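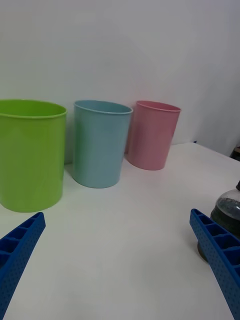
Blaue Greiffinger mit Gitterstruktur vor drei Kunststoffbechern, rechts ein Glas.

Testbericht: Fingersatz Preda für Parallelgreifer

Von Raluca Tudose, 26. Juni 2024

Die Firma Trisberg bietet ihre Preda-Finger als Ersatz für die starren Aluminiumbacken an, die bei den meisten kleinen Parallelgreifern im Lieferumfang sind. Wir haben den Satz an unserem Tischarm montiert und mit zwei anderen Lösungen verglichen: den serienmäßigen Backen und den Silikonfingern von Seletti. Gekauft haben wir alles regulär, der Hersteller hat den Text vorab nicht gesehen.

Lieferumfang und Montage

Im Karton liegen zwei Finger, zwei Adapterplatten und ein Beutel mit Schrauben. Eine gedruckte Anleitung fehlt, auf der Website gibt es ein PDF auf Englisch. Der Umbau ist in einer Viertelstunde erledigt. Die linke Adapterplatte saß bei uns etwas stramm und musste mit der Feile nachgearbeitet werden. Danach saßen beide Finger parallel.

Im Controller muss die neue Fingerlänge eingetragen werden, sonst stimmt der Werkzeugmittelpunkt nicht. Bei der Software von Skutach geht das über ein Menü, ein Neustart ist trotzdem nötig. Den Hinweis darauf sucht man im PDF vergeblich.

Aufbau der Finger

Oben läuft eine Reihe rechteckiger offener Zellen, die durch dünne Stege getrennt sind. Die Seitenflächen sind mit einem Raster kleiner runder Vertiefungen überzogen. Unter Last gibt die Struktur nach und legt sich ein Stück weit um das Objekt. Das Prinzip ist bekannt, die Ausführung hier ist sauber. Die Spitzen sind stumpf und eckig, was beim Greifen flacher Teile ein Nachteil ist.

Becher

Dünnwandige Becher sind ein brauchbarer Prüfstein. Die Aluminiumbacken haben sie bei zu hoher Kraft eingedrückt, bei zu niedriger rutschten sie beim Anheben durch. Mit den Preda-Fingern war der nutzbare Kraftbereich deutlich breiter. Prakash Suvarna hat die Griffe gefahren und dabei auch schräg angesetzt. Ein leichter Versatz zur Bechermitte machte wenig aus, die Finger zogen den Becher beim Schließen zurecht.
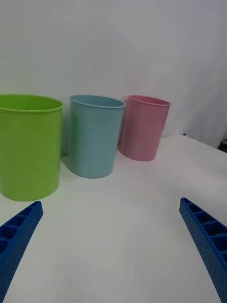
Grün, Hellblau, Rosa: die Becher auf dem weißen Tisch, der Greifer ist geöffnet.

Schwieriger wird es, wenn die Becher eng stehen. Die Finger sind breiter als die Serienbacken und brauchen Platz zum Eintauchen. Steht der Nachbar zu nah, wird er verschoben. Hier waren die Silikonfinger von Seletti besser – sie sind schmaler, halten dafür glatte Oberflächen schlechter, sobald Staub darauf liegt.

Ein weiterer Punkt betrifft die Kamera am Handgelenk. Die Finger ragen von unten links und rechts weit ins Bild. Für die Objekterkennung haben wir die beiden unteren Ecken maskiert, danach lief sie stabil. Das kräftige Blau hebt sich von einer weißen Tischplatte gut ab und erleichtert die Maskierung.

Haltbarkeit

Nach 3000 Schließzyklen waren an den Stegen keine Risse zu finden. Trisberg nennt bis zu 2000 Gramm Traglast. Bei uns bogen sich die Finger schon deutlich darunter sichtbar durch, gehalten haben sie trotzdem. Wer genau ablegen muss, sollte darunter bleiben.

Fazit

Für leichte, runde und nachgiebige Teile sind die Preda-Finger eine klare Verbesserung gegenüber den Serienbacken. Für flache Teile und enge Anordnungen würden wir sie nicht nehmen. Ersatzfinger gibt es einzeln, die Lieferung dauerte bei uns zwei Wochen.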